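Biblioteca da Rua Teixeira reabre com mais livros e horário alargado

11/02/2025

Depois de largos meses com a porta fechada, a biblioteca de bairro da Rua Teixeira voltou a receber leitores esta terça-feira, e a manhã foi tão concorrida que houve quem ficasse a folhear revistas de pé, encostado às estantes, à espera de um lugar sentado. Ninguém pareceu importar-se muito. Havia chá, bolo de laranja feito por uma vizinha e aquela conversa solta de quem já não se via desde o verão.

A sala de leitura tem agora 2.303 livros, dos quais 321 chegaram em dezembro, oferecidos por famílias da zona e pela livraria Zarna, que aproveitou a mudança de loja para ceder uma boa parte do fundo infantil. Há romances, muita poesia (mais do que se esperava, e ainda bem!), guias de viagem já com uns anos e uma prateleira inteira de banda desenhada, que foi, como se calcula, a primeira a ficar desarrumada.

As obras incluíram a reparação do telhado, a pintura das paredes e a renovação do mobiliário, com armários de madeira a guardar os jornais antigos e os álbuns de fotografias do bairro. A associação Sunano, que gere o espaço, quis manter o ar de casa que sempre teve a biblioteca - e quem lá passou tardes em criança vai com certeza reconhecê-lo.
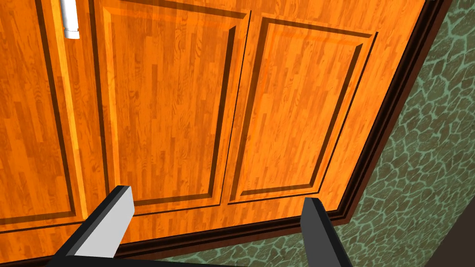
"As pessoas perguntavam-me na padaria, na paragem do autocarro, em todo o lado, quando é que abríamos", conta a bibliotecária Suryani Rahman, que passou as últimas semanas a catalogar as ofertas. "Já me custava responder que faltava só mais um bocadinho." O ficheiro de leitores foi também atualizado e conta com 261 inscritos. Quem tinha cartão antigo pode continuar a usá-lo, bastando confirmar a morada ao balcão.

O horário passa a ir das dez da manhã às sete da tarde, de segunda a sexta, e aos sábados até à uma. A hora do conto regressa já neste sábado, às onze, com entrada livre e almofadas no chão para os mais pequenos. Para a primavera está a ser preparado um clube de leitura, ainda sem dia certo - as inscrições fazem-se na própria biblioteca, e as sugestões de livros são muito bem-vindas.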